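May 2020

Up past midnight again with the club work. Mr. Samonte wants a log from every member now that we can't meet, "a few honest lines a day," so this is the version he doesn't get.

The plan as of tonight's call: each of us does up to 100 pickups of our own objects at home, with the hand gripper, and uploads them before we sleep. Then the Onar people (that's us, team Onar, I voted against the name) train something on the pile, and by December an arm in the lab at school is supposed to sort things it has never met. The target for the whole club is 2083 pickups. I asked where 2083 came from and Reynaldo Samonte, grown man, teacher of physics, said it was what the spreadsheet gave him. We have 666 so far. Somebody put a devil in the chat, and that was the most lively part of the call.

I drew jewelry. Other people drew socks, or mugs. Socks are easy, you close on any part of a sock and you have the sock. Beads roll. A bracelet has no handle and no right way up, and when you pinch one side the other side goes wherever it feels like going. My mother's opinion is that I already have two hands for this. I couldn't come up with a good answer at dinner and I still haven't got one.

The written task is "bracelets, box and bed, any order." I used the sheet with the white grid because Gajdoš in the group chat swears a pattern helps the software work out where the gripper is. He may be right. He also swore the Naletora motors would be fine without the cooling fan, and we all remember how that went. I'd like to see one comparison on a plain sheet before I believe him. I suggested it and got a thumbs up, and nobody signed up to do it.
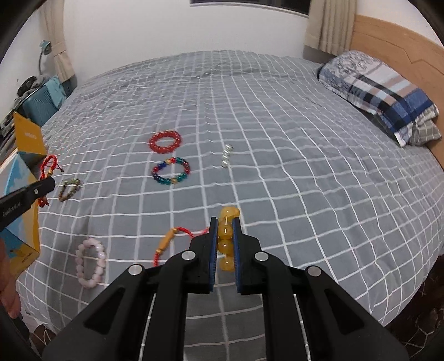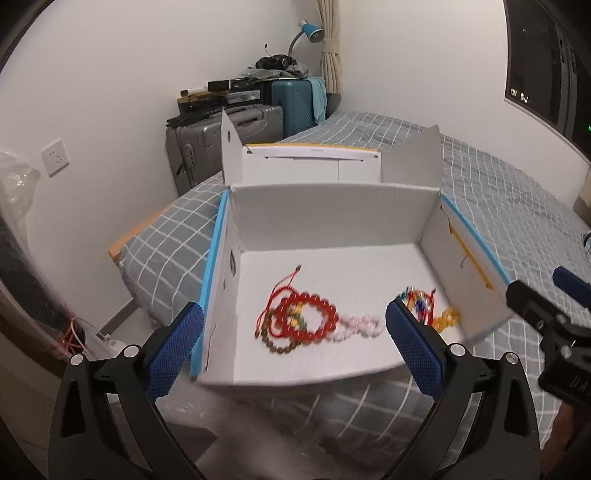

Bracelets on the grid sheet, first picture; bracelets in the box, second.

The yellow beads are my favorite to grab, if I'm allowed a favorite. They sit between the blue pads nicely when I come straight down on them. The red cord is the worst of the lot. It's so thin that I never know if I've got it until I lift, and it likes to hook itself onto whatever is next to it. In the pile I can't tell where the cord stops and its neighbor begins, and I'm a person with eyes and a fair amount of motive. I don't see how the arm is going to do it from my examples, seeing that half of my examples are me guessing.

That's my real complaint, I suppose. Everybody talks as if more is the same as better. If I do a lazy grab 100 times, the arm learns to be lazy in my exact style. I said so on the call. Samonte said good point, write it up. So I talked myself into extra homework.

Also the Plosum form. It wants a label for every attempt, "success" or "fail," and there's no box for "picked up two when I meant one." I've been marking those as fail. Gajdoš marks them as success. We found this out tonight, by accident, with 666 of them already in. Nobody seemed very bothered. He offered to relabel his and then asked if it could wait until after his chemistry test.

My share of the budget, by the way, is zero. The club got 800 dollars and it all went to the lab arm, so the beads are my own and so is the box. If one of these strings snaps I'm putting it on the form as a fail and sending the bill to school.

Wrist hurts. I changed hands toward the end and got noticeably worse, and I kept those attempts in, which is either honest data or sabotage. Will ask Samonte tomorrow. Must also ask if I can swap to mugs next week.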